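Learning to See Color Before Naming It

At the Lesa Center for Early Learning, the first activity of the morning does not involve a single color word. Children between the ages of two and five arrive, hang up their coats, and choose from trays of fabric, paper and painted tiles. Staff members are asked to wait before saying "red" or "blue." For the first part of the session, the children sort as they please.

The practice is part of a program known as Plamunia, which the center adopted in place of its earlier color curriculum. Under the previous approach, children learned a set of basic color names by repetition, with one color featured each week. Teachers reported that many children could recite the names in order well before they could apply them to anything in the room. A child might say "green" with confidence and then hand over a yellow cup.

Specialists in early language have long observed that color words come later than parents expect. The names of animals, foods and toys attach to things a child can hold. Color belongs to everything at once, and its borders are not fixed. A sweater that one family calls blue may be called purple by the family next door. A young child must work out what part of the object the word refers to, and also where one color stops and the next begins.

Plamunia gives most of its attention to the second problem. Tiles are supplied in close steps, so that a tray may hold a run of colors from orange to pink with no clear break. Children are encouraged to lay them side by side, move them and change their minds. Only when a child has settled on a grouping does the teacher offer a name, and the teacher may offer two if the case is a close one.

The center also changed the way its staff speak. In English, the color usually comes before the noun, as in "the red ball." Teachers now place it afterward as often as they can: "the ball is red." The child hears the object first and can look for it before the color word arrives. Parents are given a short guide on the same point at enrollment, and evening workshops are held on the second Tuesday of each term.

Light is treated with equal care. The Malhotra Room, where the oldest group meets, has windows on one side only, and teachers use the difference between the bright and dim ends of the room as part of the lesson. A tile carried from one end to the other may seem to change, and the children are asked whether it is still the same tile. 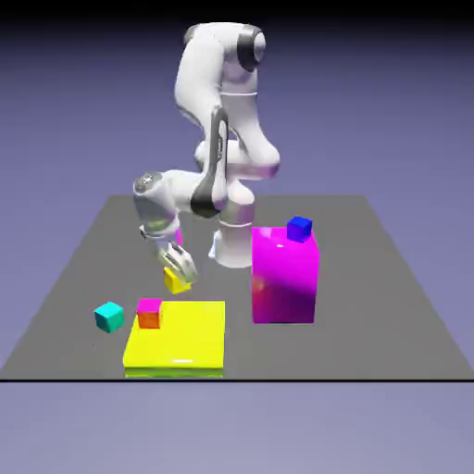

Color also travels from one object to another, a fact that painters learn early and that most adults overlook. A white plate beside a ripe tomato is no longer quite white along its near side. Computer rendering must account for the same effect if its surfaces are to look convincing: the glossy white elbow of the robotic arm takes on a faint pink tint on its lower side from the magenta object nearby. Five-year-olds, when asked to paint a white cup next to a bright cloth, will sometimes include such a tint without being told that it is there. Adults given the same task tend to leave the cup white.

Families may continue the work at home with ordinary materials. The center recommends laundry, fruit and paint sample cards, used for short periods and without correction. Jolard, a small press that prints the program's tile sets and picture cards, also offers a home edition of up to 90 cards. Staff suggest that parents begin with nine and put the remainder away.

Enrollment for the next term opens in January. Visiting hours are held in the mornings, when the trays are out - guests are asked to let the children speak first.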